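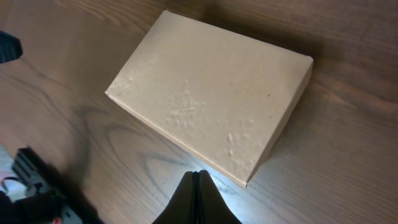

What has the reading and debating programme in Drevdale schools done with the grant so far?
It has set up debating groups in both partner schools, put a shared stock of books into use and held the first joint evening. Spending is within the agreed budget, with one change requested below.

Drevdale Schools Reading and Debating Programme
Progress report to the Petchrat Fund, covering the period to the end of April

Activity in the period

The programme was awarded a grant to run for 2 school years at Drevdale Upper School and Netari College. Weekly sessions began at Drevdale in the first half of the autumn term. Netari started after half term, when a room became free on Wednesday afternoons. Each session lasts an hour and is open to pupils in Years 9 to 12. Pupils read a short set text beforehand, and a motion drawn from it is debated in the second half of the session.

Set texts have included two modern plays, a selection of travel writing and extracts from a Victorian novel. The novel was less popular than expected and took three weeks to finish where one had been planned. The plays were received well, particularly by the younger pupils, and Ms Ratree Onsri has asked that a third be added for the summer.

Attendance

A total of 100 pupils have attended at least one session across the two schools. Attendance at Drevdale has been steady. At Netari it fell during the mock examination period and had recovered by March, although few Year 11 pupils have returned. Mr Uthai Ratanaporn has written to their form tutors and will offer a shorter lunchtime session from September.

Books and lending

The shared stock now stands at 507 volumes, held in the Drevdale library and sent to Netari on request. Loans were recorded on paper until February and are now kept on the library's own system. The earlier records have been copied across except for those from November, which are incomplete. Borrowing figures for the autumn should therefore be treated as a minimum.

Joint evening

The first joint evening was held in the main hall at Drevdale at 6.30 pm, with four speakers from each school. The motion, that a novel should be judged apart from its author, was narrowly defeated. Mrs Yupin Panyasiri chaired, and Mr Hafiz Oei of Sternine Books gave written comments to every speaker. Families and staff attended. Several parents remarked that the speakers at the far end could not be heard clearly, and microphones have been booked for the next event.

Finance

Spending to date is about £3000, most of it on books and transport between the schools. Transport has cost more than forecast, as the minibus was not available on two occasions and a coach had to be hired. Printing has cost less, and we ask the Fund's permission to move the unspent printing allowance to the transport heading. No increase in the overall grant is sought.

Staff training

One training afternoon for teachers has taken place. The second was postponed owing to staff illness and is now planned for June. It will deal with judging and with giving feedback to less confident speakers.

Next period

Sessions will continue at both schools until the first week of July. A second joint evening will be hosted by Netari, and pupils will choose the motion. The end-of-year questionnaire has been drafted and will be sent to the Fund for comment before it is issued.

Juniper Kowalczyk
Programme Coordinator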